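Salik RT2 livestock tag reader: review
Jun 19, 2023
By Kojo Kwofie

The RT2 is a stick reader for electronic ear tags in sheep, goats and cattle. Salik sells it to holdings that must record animals at dispatch and on arrival, and to isolation units where every head is checked against the import papers. I used one for 9 days at the Hudiditz receiving yard, alongside our older Verstraete stick.

Reading. The test group was 196 ewes, all with a tag in the left ear. In the race, the RT2 read 192 on the first pass and the other 4 on the second. The Verstraete needed a third pass for the same group. Steel hurdles shorten the range on both readers, and the stick should be held clear of the rails.

Memory. The unit stores 300 sessions. Each session can carry a lot number, a pen number and one free text field. Duplicate reads are dropped by default. This can be turned off in the menu, though for isolation work it should be left on.

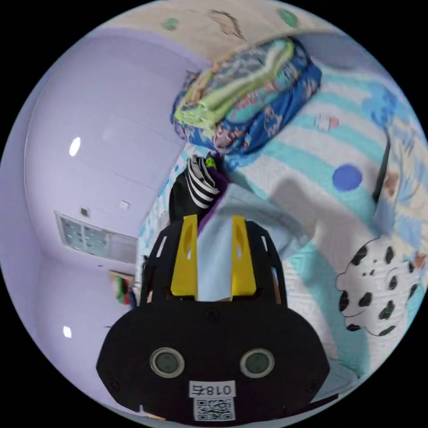
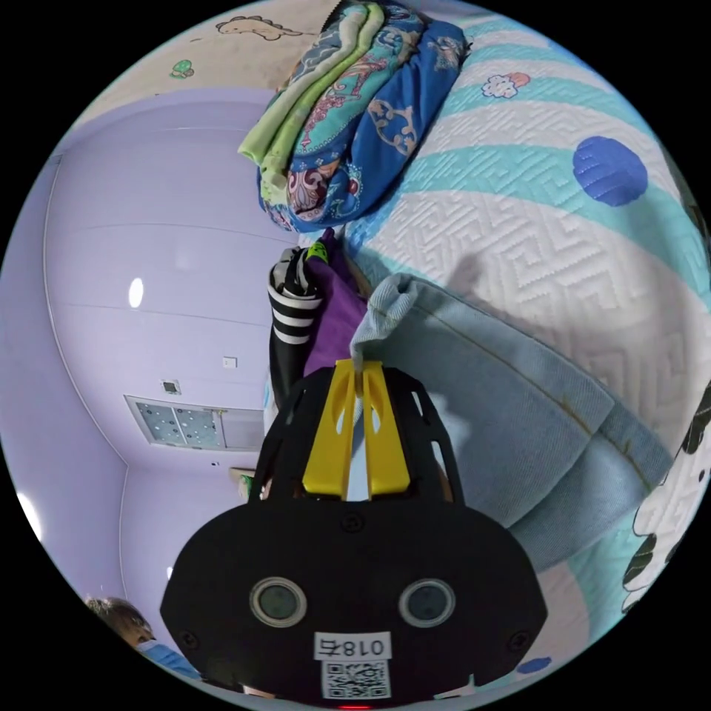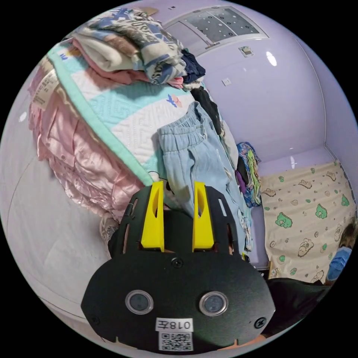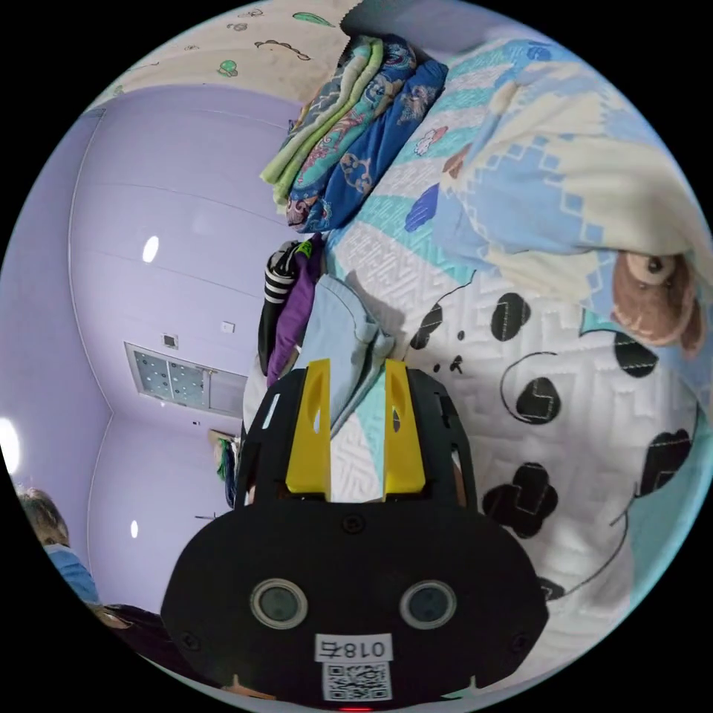 Yellow fingers and black housing in all four pictures.

Data transfer. Files leave the reader over cable or Bluetooth as plain CSV. Drilasik, the movement software we run, took them without changes once the date format had been set to day first. Bluetooth dropped out twice at the far end of the yard and the session had to be sent again. No records were lost.

Cleaning. The shaft is sealed and tolerates the usual disinfectants at working strength. The charging port is covered by a rubber flap, and the flap is the weak point. Balthasar Fuchs, who runs the cattle side, tapes over his before washing down. A spare flap comes in the box.

Battery. One charge covered a full working day with more than half left. The level shows as bars only, with no percentage.

For: read rate in a race, simple files, clear screen in sunlight.
Against: port flap, Bluetooth range, no holster supplied.

Suitable for small and medium yards. Units handling mixed species should check that the species code is written to the file, as it is switched off on delivery.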